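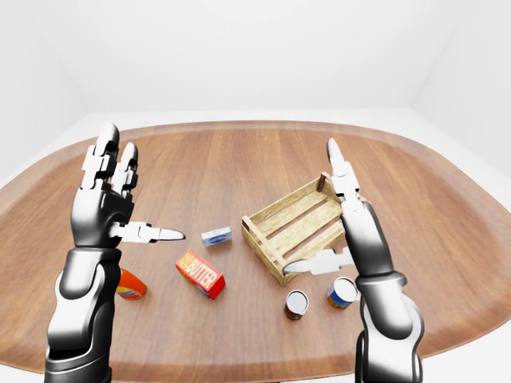
Oval table (also called an oval dining table, or an "egg top" where I grew up) is a table whose top has two gently rounded ends and no corners. I've been fixing and selling them for years, so forgive me if I get carried away! People mix them up with racetrack tables, which have straight long sides and half circles at the ends. A true oval curves the whole way, like the wooden one against the white walls here, and I think a plain room suits that shape best.

History. I can't give you a first date. In Praklow, where I learned the trade, most of the old ones came out of the Handberg workshop, which made them for boarding houses – the landlady could squeeze in one more chair at the bend. Handberg's catalog listed model 509 as seating 7, and it does, if everybody likes each other.

Construction. The top is usually several boards glued edge to edge, with the grain running the long way. The curve gets cut last. Sutrisno Hartono taught me to draw it with two nails and a loop of string, and I still do it like that (I've tried templates, I lose them). 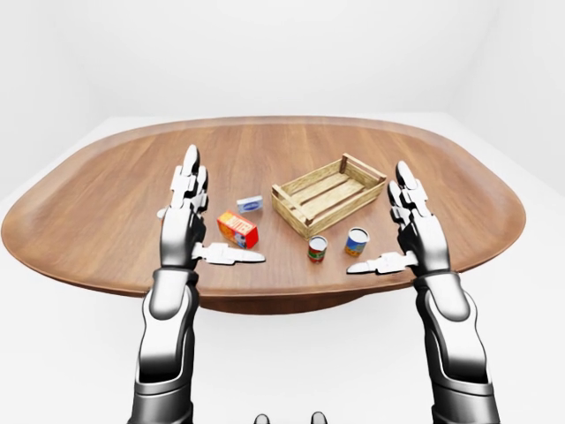

Rims are where makers show off. Some leave a square edge, some round it over, and the Ikport makers liked a thin bead that collects crumbs like you wouldn't believe. I clean mine out with an old toothbrush every Monday.

Bases. Four legs or a pedestal, mostly. I'm a pedestal person – more room for knees – but on a long top you may want two of them, or it'll dip when somebody leans on the end. The Majimbun type has a single pedestal with five feet and weighs a ton.

See also: drop-leaf table, round table, table pads.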